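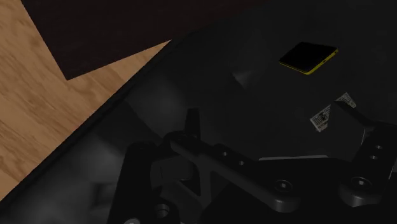 Week 8: Tidying the lounge, and who does what afterwards

Welcome back, everyone, and thank you for the reading responses, which I enjoyed very much (several of you have worked in hotels or holiday lets, and it showed!). Last week we stayed on the factory floor. This week we move somewhere softer, the shared lounge, and look at a kind of work that hardly ever has a job title of its own: going round after people have left, picking up what they have left behind and deciding what to do with it.

Our case is Werik, which runs furnished flats and shared lounges for short stays, and in particular its building at Brolstead, with 77 flats and a lounge on every floor. The cleaning there is done by a contractor called Asadi. The arm and the planning software come under a project called Divis, and for most of its life Divis has existed as a simulated room, with a sofa in it and things lying on the sofa. Please keep that in mind as you read. A good deal of what was argued over at Brolstead was argued over before any cleaner had stood next to a machine.

What the job was before

If you ask a manager at Werik what a lounge round consists of, you will be told that it takes ten minutes and has three steps: clear, wipe, reset. If you ask the cleaners, you get a much longer answer, and I would like you to take the longer answer seriously. They talk about the back of the cushions, about knowing which floor has the family with small children, and about picking up a phone and thinking, that belongs to the gentleman in the end flat, I'll knock on my way past. None of it is written down in the contract. We met the term "articulation work" in week 5 and I think it fits nicely here, though I'm happy to be argued with.

Clearing was the part Divis set out to take over. The arm picks a thing up from the seat and puts it to one side, and the cleaner comes along afterwards to wipe and reset.

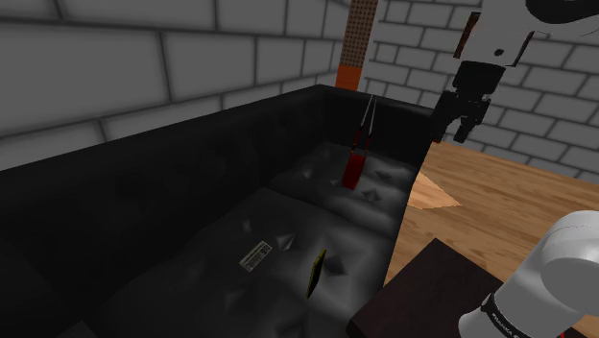
Fig. 2. The Divis lounge model: three things on the sofa, the gripper open and empty.

Looking at the objects

Spend a little while with the figures before the seminar, and think about the things on the cushions from a gripper's point of view and then from a cleaner's. A phone lying flat on a dark, dimpled seat is an awkward thing for two fingers to get hold of. A small printed item is awkward in a different way, being thin. And then the tall red one with its two prongs, which last year's group spent a whole half hour on and never did agree about. A cleaner would pick up any of the three without breaking off a conversation. Where a cleaner does slow down is over what happens next: is it rubbish, is it lost property, does somebody need to be told tonight?

So there are two sorts of difficulty, and they don't line up. I'd like you to draw up a simple table with the objects down the side and the two difficulties across the top – pencil is fine – and bring it along on Tuesday.

What changed for the people

The Asadi team kept all their posts, and I want to say so early, as students often assume otherwise. What changed was the shape of the shift. Under the plan each lounge would have a tray of cleared things waiting, and one cleaner per shift would sort all the trays together at the end. On paper this looked kinder to people's backs, and several of the team said that it was. They also said that a phone in a tray tells you far less than a phone on a sofa. Which sofa, which end, what was lying beside it? All of that used to come free with the walk round.

There was a second change, slower to show itself. The sorting job was given a name and a slightly better rate, over 30 pence an hour more, and it went first to whoever was most comfortable with the Divis screen. Those with the longest memory of the building were not always the same people. You can imagine the conversations in the tea room, and I hope you will, since your written task asks you to.
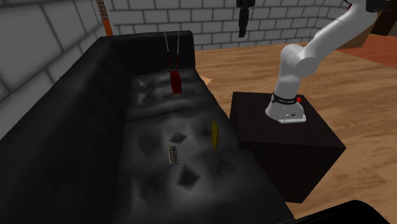
Page last changed: February, week 8 questions and written task added

Questions to think over

Have a look at where the arm stands in relation to the sofa. If you had to wipe those cushions down every evening, where would you want to be standing yourself, and who ought to be asked about that before anything is fixed in place?

The simulated lounge has a sofa, some floor and a few pieces of furniture. What would a cleaner at Brolstead say is missing from it? Try to get beyond "people", which is the obvious answer and a perfectly good one, but do try.

Is the better rate for sorting a reward for a new skill, or for an old skill that has only now been noticed? The Werik managers and the Asadi team gave different answers, and both sets of notes are in the reading pack.

Written task

Write a letter of two pages from a cleaner to the contractor, asking for one change to the new arrangement. It should be something Asadi could do within a month and without buying anything. Please use everyday words, and keep theory out of the letter itself – put it in a separate paragraph at the end, where you tell me which of the readings you had in mind. Letters go in the box outside my room or through the course page, whichever you find easier.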